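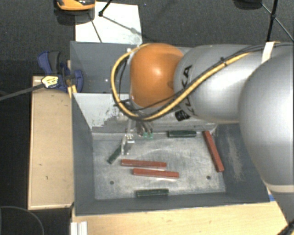
Well-Used Things, No. 14: The Gray Bin

May 14, 2025
Posted by Khrystyna Hutsuliak

Welcome back, or welcome, if you found us through the Ellport newsletter! This gallery is where I put the hard-working, knocked-about things that most people walk past on their way to something shinier. We have had stair treads, a bread board, the brass plate on a church door (still the favorite, to judge by my inbox) and a good many handles. Some entries get a whole string of pictures and some get a single one with me rambling on beneath it, and I'm afraid this is one of the rambling ones.

The gray bin, open-topped, metal
Scuffs and streaks all over the floor of it, and a few curved scratches that I keep going back to. The chipped patches on the pale part of the back wall remind me of a coastline on an old school map.

I grew up in a house where a scratch was a small disaster. My mother kept felt pads under every lamp and vase, and I was well into my twenties before it dawned on me that marks could be nice to look at. Metal was what won me over. Wood goes soft and friendly with age and everyone loves it for that, but a scraped sheet of metal takes a bit more patience. You have to let your eyes settle, and then the lines start to separate, the long ones from the short ones, the faint ones lying under the bright ones, and before you know it your coffee has gone cold and you've been staring at the bottom of a bin for a quarter of an hour.

The right-hand wall deserves a word too. It's dark, and that long speckled stretch of pale scuffing looks to me like the first dry snow blowing over a road. Yevdokiia Demchenko says it looks like flour on an apron, and I can see that as well, now that she's said it. Bright yellow cable, orange, gray, more gray: I'd happily knit a sweater in those colors, and I may yet, if Welero ever brings back that chunky yarn they had in January.

A few of you have asked about doing something like this at home, and please do! Pick one thing that gets used every day. A baking tray is perfect, or a toolbox lid, or the sink. Stand it near a window in the morning and look along the surface at a low angle, then turn it a little and look again, and you'll find marks coming and going as you move. Paavo Pelkonen sent me a page of pencil drawings he made of his roasting pan, 28 of them, each no bigger than a stamp, and they're so lovely that I've pinned them over my desk.

From the mailbag, after No. 13

Rostyslav Hnatiuk wrote to say that the hinge I called iron is almost certainly steel. Thank you, Rostyslav, I've changed the caption.

Vasylyna Mykhailiuk would like more kitchens and fewer doors. Noted, and I have a very battered colander set aside with you in mind.

Prints
Any entry can be had as a small print on matte paper for 20 dollars, mailed flat. Write to me with the entry number and your address, and do allow a couple of weeks, as I trim and pack them all at my own kitchen table.

Previous: No. 13, Shevchuk's Barn Hinge
Next: No. 15, The Clivia Pot and Its Chipped Saucer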